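Working Beside a Folding Cell: Bench and Shift Tips
Ketholm workshop pages, laundry and textile handling

These notes are for small workrooms that have moved part of their folding to a two-arm cell and kept hand folders on the same shift. They were collected at the Kutbridge workroom between April and the end of summer. Output there runs to 1000 shirts on a normal shift.

Table surface
Keep the folding table plain and pale. Dark garments separate well from white. White garments do not, so batch them and lay a gray sheet under the whole run. Wipe lint off between batches with a barely damp cloth.

Laying out
Place each shirt flat, print up, hem square to the table edge. Smooth sleeves outward by hand first. A wrinkle under 15 mm can be left alone. Anything taller gets picked up as a second edge and the fold goes in crooked. 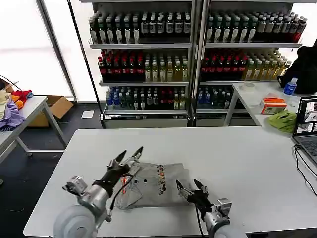

Two-arm cell with a printed gray T-shirt on the table. Side tables carry cloths and small items.

Cables
Route wrist cables with enough slack for full reach, then check where the slack falls. A cable resting on fabric can drag a sleeve. Tag each cable at the wrist end so it can be named over the radio without leaning in. Replace the tag when it frays.

Grippers
Clean the fingertips at the start of the shift and again after fleece. Use isopropyl alcohol on a lint-free pad. Inspect for burrs by drawing a scrap of nylon stocking across each tip. If it snags, swap the tips before the next batch and log the swap.

Side tables
Unsorted cloths go on one side, personal items and drinks on the other. Caps on. Stop the cell before reaching across the folding table, including for a single dropped garment. Kumiko Hattori keeps a litter picker on a hook for anything on the floor near the base.

What changes for the folders
Hand folding has not gone away. Knits with buttons, baby sizes and anything with a drawstring still go to the bench. The rest of the job has shifted toward layout, inspection and clearing faults. Pay grade at Kutbridge was reviewed when this became half the working day, and Rostislav Ondrejka recommends settling that question before installation.

Rotate every 90 minutes. Watching a cell is more tiring than folding beside it, and missed faults rise late in a long stint. Whoever is on watch does not also answer the phone.

Fault log
Write the garment type, the step and what was done to clear it. One line is enough. Entries such as "jammed again" cannot be used by the next shift. Miroslava Baláž reads the log at 6 a.m. and adjusts the batch order from it.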